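Last updated: Wednesday, 8:40 a.m.

Please stop redrawing the sales map

August - by Ieva Kivi

Every year, right when the heat gets bad and half the office is at the lake, somebody at headquarters opens up the territory map and starts moving lines. I sold for Sirkora for 11 years, first the old cough and cold stuff and later Vimirance, and in all that time I think I finished two years with the same territory I started with. Two! My husband used to ask me in July which towns I'd be complaining about by September.

I want to make the case that drug companies should leave the map alone for a good long while. I know how that sounds coming from a former rep (of course she wants to keep her accounts), so let me get my own bias out in the open. Yes, I liked my accounts. I had 65 of them, clinics and small pharmacies mostly, and I knew which ones locked the side door at lunch. That stuff took me years to learn and it was worth money to the company, even if it never showed up on a spreadsheet.

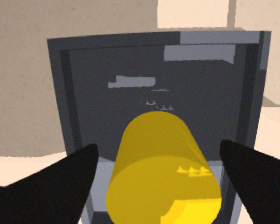

The usual argument for redrawing is fairness. One rep has a fat territory with a big hospital group in it, another has three counties of pasture, and the bonus plan treats them the same. Okay, that's a real problem, and I've been on the pasture side of it. One spring they gave me Dedau, which meant a drive of 146 miles before I'd said good morning to a single pharmacist. But moving the line every year doesn't fix that. It passes the bad territory around the team like a head cold, and whoever has it in a given year just waits it out. Why would you put real work into a place you expect to lose?

And people do expect to lose it. That's the part I could never get a manager to hear. When I got Dedau I did the visits, I dropped off the dosing cards, I was perfectly nice. I did not go to the evening meeting of the county pharmacists, I did not learn who did the ordering at the two clinics out by the highway, and I sure didn't bother fixing the mess in the contact records. Let the next person do it, I thought. The next person thought the same thing, I'm pretty sure, because I ended up with Dedau again a few years later and the same retired doctor was still listed as the main contact.

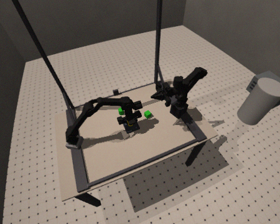
Then there's overlap, which headquarters hates more than anything. Two reps from one company working in the same town looks sloppy on a map, so every redraw is sold as a cleanup. I had Maes split with another rep for a while, her on the specialists and me on everybody else, and we got along fine once we'd talked it through over a long breakfast. I think of it as something like two people sharing one kitchen table: you have to settle who goes where, sure, but you don't saw the table in half. We settled it ourselves. Then the cleanup came and the line went straight down the main street, so that a practice and the pharmacy directly across from it belonged to different people, one of whom lived two hours away.

I'm not saying freeze everything forever. Clinics close, hospital groups buy each other up, a product loses its patent and suddenly you need half the team you had. Fine, change it when something has changed. My beef is with the calendar version, where the map gets opened because it's August and the consultants are already booked. 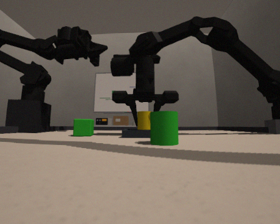 There's a cost on the other side of the counter too. A pharmacist with a question about a shipment or a storage temperature wants to call a person she's met, and she wants that person to pick up. After a redraw she gets a recorded greeting and a form. I had people calling my cell for months after I'd lost them, and strictly speaking I was supposed to pass them along. I mostly just answered the question. It took two minutes and I wasn't about to send somebody I'd known for years to a form!

What would I do? I'd set a territory for three years, no fiddling. I'd pay extra for the pasture, openly, so that somebody might even ask for it. And I'd make the outgoing rep ride along with the incoming one for a week, on the clock, instead of the single phone call we got (mine with the Maes handover lasted 12 minutes and he was eating).

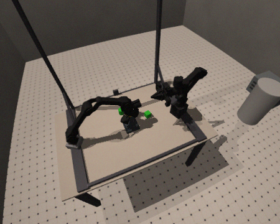 One reader of an earlier version of this wrote back that I'm being sentimental, and that a rep who keeps the same clinics too long gets lazy and only visits the ones with good coffee. She managed a team through four redraws and says each one turned up accounts no one had been to see in a year. A fresh pair of eyes, in her view, is worth the annoyance.

I'll give her the coffee point. I had a couple of stops like that and my mileage logs would probably back her up. But if accounts are going unvisited, a manager can find that out on any afternoon by reading the call reports and then, you know, picking up the phone. Taking the whole map apart to catch one lazy rep seems like an awful lot of trouble, and in my experience the lazy ones came through it fine. They had the least to lose. The people I saw quit after a redraw were the ones who'd spent five years getting a difficult clinic to let them in the door and then read in an email that it was somebody else's now.

I still drive through Maes now and then to see my sister. I wave at the pharmacy.

Like this column? Get the next one by email. Enter your address to sign up for our newsletter. You can unsubscribe at any time.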